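Comunidad Dirkex – Foro de ayuda – Ligas de fantasía

¿Cómo deben repartirse los objetivos vacantes de un receptor traspasado a mitad de temporada?

Publicado por Grerura

Buenas tardes. Administro una liga privada de 14 equipos, con puntuación por recepción, y preparo para los participantes un documento de proyecciones que se actualiza en cada jornada. El reglamento interno, publicado en abril, establece que los objetivos de pase que deja un jugador traspasado se asignan a sus compañeros según la cuota acumulada desde el inicio del curso.

El problema surge cuando uno de esos compañeros ha estado lesionado. Su cuota acumulada es muy baja y el método apenas le concede volumen, aunque vuelva como titular. Solicito orientación sobre el criterio más adecuado y sobre la conveniencia de modificar el reglamento con la temporada en curso.

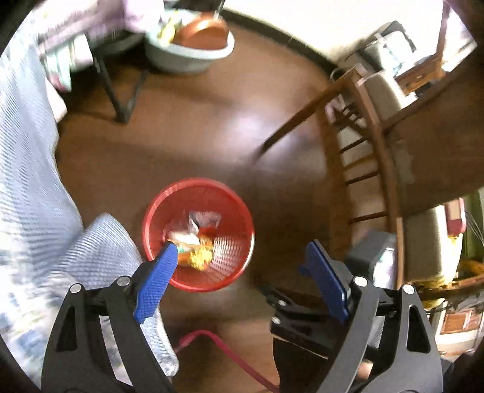
Papelera roja de malla sobre suelo de madera.

Agradeceré que se indique también si los alas cerradas deben entrar en el mismo reparto o calcularse por separado. He consultado las guías de la plataforma y solo tratan los traspasos de pretemporada.

3 respuestas

Joldale

Estimado compañero: la cuota acumulada no resulta apropiada en el supuesto que plantea. Conviene emplear los objetivos por ruta corrida, que miden la participación del jugador únicamente cuando está en el campo. Multiplique esa tasa por las rutas previstas para la jornada siguiente y ajuste después el total al volumen de pase del equipo.

Para el lesionado que regresa, aplico una reducción de rutas durante los 2 primeros partidos y la retiro si el parte médico no recoge limitaciones. Los alas cerradas deben figurar en el mismo reparto – comparten los pases de un único mariscal –, pero con su propia previsión de rutas, dado que parte de sus jugadas se dedican al bloqueo.

En cuanto al reglamento, distinguiría entre proyección y puntuación. Si el documento es meramente informativo, puede corregirse el método en cualquier momento, siempre que se comunique por escrito. Si de él depende el orden de reclamación de agentes libres, el cambio debería aplazarse hasta el próximo curso.

usuario2961

En mi liga se reparte a partes iguales y no ha habido quejas.

Tiêu

Suscribo lo expuesto por Joldale, con una salvedad. El reparto íntegro de los objetivos vacantes supone que el equipo seguirá lanzando lo mismo, y un ataque que pierde a su receptor principal puede optar por correr más. Recomiendo proyectar primero el total de pases y solo después distribuirlo. También debe reservarse una parte para los corredores, que su consulta no menciona y que en una liga con puntuación por recepción tienen un peso considerable.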